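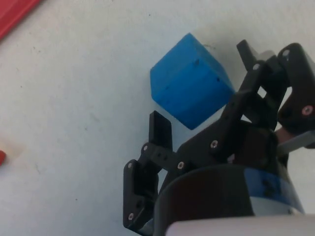 The blue block and the gripper, up close.

I've been using the Koller tidy-up kit since April, and people keep asking me the same thing - can it clear a kitchen table yet? So this is my review of the kit as a chore machine, which is how Tirlow sells it. You get a set of plain colored cubes, a red tray and a pile of practice routines to run on an arm of your own. The idea is that "put the block in the tray" is a baby version of "put the cup in the sink," and I think that's fair!

Setup took me an evening. The printed guide is thin (12 pages, and two of them are about the warranty), but the online one by Vlasta Halás is great and I'd go straight there.

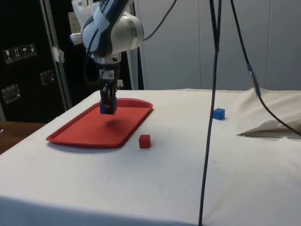

Blue cube over the tray, with a red one still on the cloth.

Now the good stuff. Picking up a block is the part I'd call solved, or close to it. I left the routines running for a good long stretch and the log says 3752 picks, with very few I had to step in on. The cubes are easy to grab, the color is strong, and the tray has enough of a rim that things stay put once they're in. My neighbor Beat Fuchs, who runs a small packing shop, watched for a while and said he'd take that for sorting parts tomorrow.

But oh, it's slow. I can fill that tray in the time it takes the arm to make up its mind about one cube, and 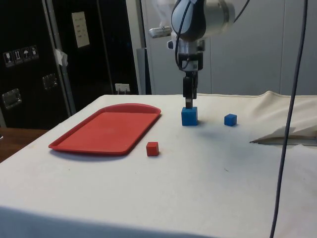

that's with nothing breakable, nothing greasy and nothing shaped like a fork. I tried the "mixed items" routine with a sponge and a teaspoon. The sponge was fine. The teaspoon took over 12 minutes and I ended up putting it away myself. Shop-floor work where every part is the same? I can see it. My table after dinner, with crumbs and half a lemon and somebody's homework on it, is a long way off.

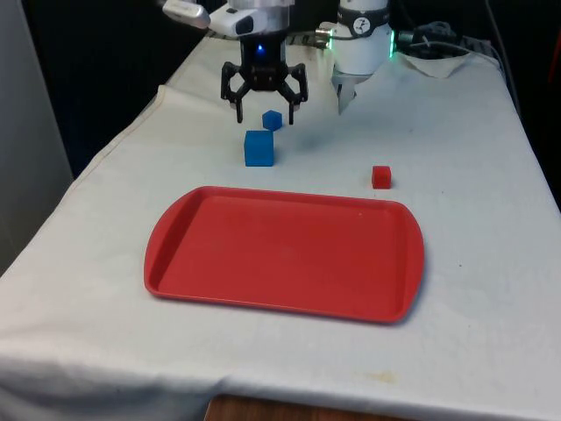
Is the kit worth buying if all you want is less housework?
Save your money for now, and get it only if you like tinkering and want to learn how this kind of picking and placing works.

I'm keeping mine. The Titness add-on with soft cups and bowls is next on my list, and I'll post how that goes once I've had a couple of weeks with it.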